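Tratthorpe Residents' Handbook
Kitchen Care: Countertops, Small Appliances and Dry Storage

Prepared by Chae-won Moon, Home Services Office

The guidance on this page applies to all apartments in the Tratthorpe buildings, including those with the older galley kitchens. It replaces the leaflet previously placed in the welcome folder. Residents with questions about a built-in appliance should consult the separate page on ovens and ranges.

Daily cleaning of countertops

Countertops should be wiped at the end of each day with a soft cloth, warm water and a small amount of dish soap. Rinse the cloth and wipe a second time to remove any soap film, then dry the surface. Soap left to dry on a polished counter produces a dull haze that is often mistaken for wear.

The type of counter determines what else may be used. Laminate and solid surfaces tolerate most mild household cleaners. Natural stone does not tolerate vinegar, lemon juice or any product sold for removing lime scale. Residents who are unsure which surface they have should treat it as stone until the Home Services Office has confirmed otherwise.

Stains should be treated in the following order:

Blot fresh spills of coffee, wine, oil or tomato sauce with a paper towel. Do not rub.
Wash the area with soap and water and allow it to dry fully before judging the result.
For a mark that remains, mix baking soda with water to a thick paste, spread it over the mark, cover with plastic wrap and leave it overnight.
Remove the paste with a plastic scraper, rinse and dry. The treatment may be repeated once.

Scouring powder, steel wool and the rough side of a sponge are not to be used on any counter supplied with the apartment. Damage caused by abrasives is charged to the resident at 84 dollars per repair visit, plus materials.

Toasters

Crumbs are the most common cause of smoke alarms in the Tratthorpe buildings. The crumb tray should be emptied every week in a household that makes toast daily, and every month in others.

Unplug the toaster and let it cool completely. Slide out the tray, discard the crumbs and wash the tray in soapy water. Dry it thoroughly before putting it back. Loose crumbs in the slots may be released by turning the toaster upside down over the sink and tapping the sides gently. A dry pastry brush reaches those that remain. Knives, forks and skewers must never be put into the slots, even when the appliance is unplugged, as the heating wires bend and break easily.

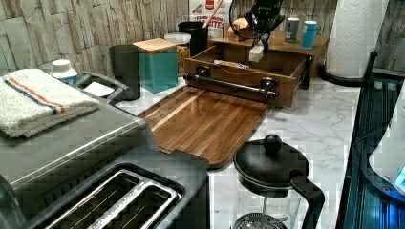
Fingerprints on stainless steel are best removed with a cloth barely dampened with water and a drop of dish soap, drawn along the grain of the metal. Finish with a dry cloth in the same direction. Glass cleaner may be used on chrome, provided it is sprayed onto the cloth and never toward the appliance.

Toaster ovens

The glass door of a toaster oven collects grease from the first use. Cleaned weekly, it needs only soap and water. Once the grease has baked on, a paste of baking soda left on the cool glass for 60 minutes will loosen most of it. Racks and pans may be soaked in the sink during that time. The heating elements should not be washed. Wipe them lightly with a barely damp cloth when they are cold, and allow them to dry before the oven is used again.

Keep the top of the oven clear while it is in use, and follow the clearances given in the manufacturer's manual. Paper, towels and plastic bags should be moved well away before the oven is switched on. A toaster and a toaster oven should not be run from the same outlet at the same time. Cords should lie flat, away from the sink and away from any hot surface.

Dry storage

Flour, rice, pasta and cereal keep best in containers with tight lids. Original packaging, once opened, admits moisture and pantry moths. Label each container with the contents and the month of opening; a strip of masking tape marked "June" is sufficient.

Containers should be emptied and washed before they are refilled. Fresh flour poured over old flour spoils at the rate of the old. Bamboo and wood lids are washed by hand and dried standing on edge. They will warp in a dishwasher, and the rubber seal should be taken off and dried separately.

Oils, nuts and whole-grain flours turn rancid in warm places and should not be kept beside the range.
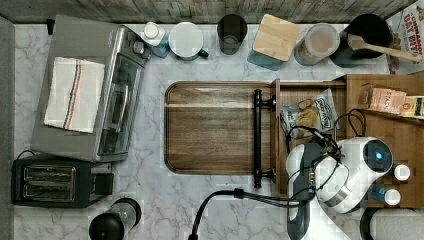
Kitchen towels

A household should keep separate towels for hands, for dishes and for counters. Kitchen towels should be changed daily and hung open between uses so that air reaches both sides. Wash them in hot water, apart from clothing, and leave out fabric softener, which coats the fibers and reduces their ability to absorb water. Towels with a sour smell may be washed once with half a cup of white vinegar in place of detergent and then washed again as usual.

Supplies and repairs

The Istum neutral cleaner and the Yook scraper are stocked at the front desk and may be borrowed for up to 17 days. Replacement crumb trays for Drurico toasters supplied with furnished apartments are ordered through the same desk. Cracked counters, loose outlets and scorched wall panels should be reported before 4 p.m. for inspection the next working day. The office is in Room 225.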